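Chapter 8
Packaging and the Household

In this chapter you will learn what packaging is for, how thin plastic film is made, and why light bags are hard to recycle.

8.1 What a bag has to do

Most goods change hands several times before they reach a kitchen. A bag has to hold its load, keep out dirt and close easily. A knot is the oldest closure and still the cheapest.

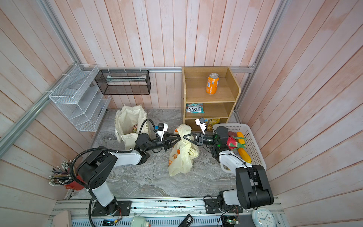 Figure 8.1 A printed plastic bag held at the knot.

Film for bags is blown from melted polymer as a long tube, then flattened, printed and cut. The Zerkley works at Killon ran 29 such lines in July. 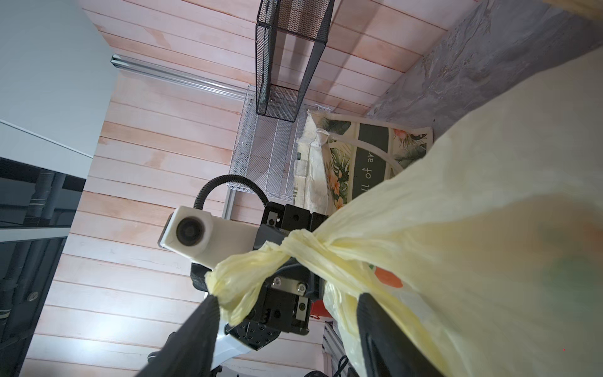 Figure 8.2 Thin film creases readily and lets the contents show through faintly.

8.2 Weight and waste

Light film saves fuel in transport - but it is awkward to sort. In her survey of Zapata, Brenda Paredes recorded 1147 bags in household rubbish over one month. Only 316 had been used more than once.

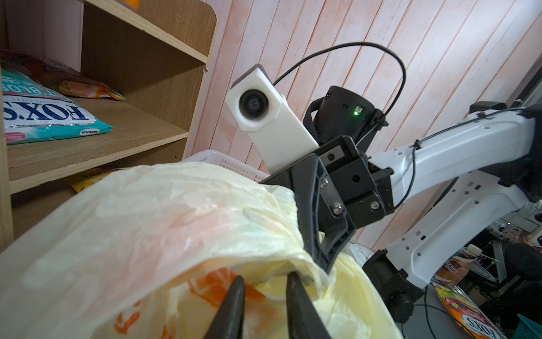
Printed bags add a further difficulty. Inks darken the recycled pellets, so the material usually goes into bin liners or pipe, where colour matters less.

8.3 Storage at home

Households that keep bags for reuse need somewhere to put them. Open baskets and shelves work well, as the supply stays in sight.

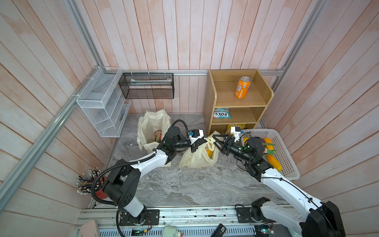
Figure 8.4 Wire-mesh storage and open shelving.

Before reading on, list the types of packaging thrown away in your own home in one day. You will need the list for Section 8.4.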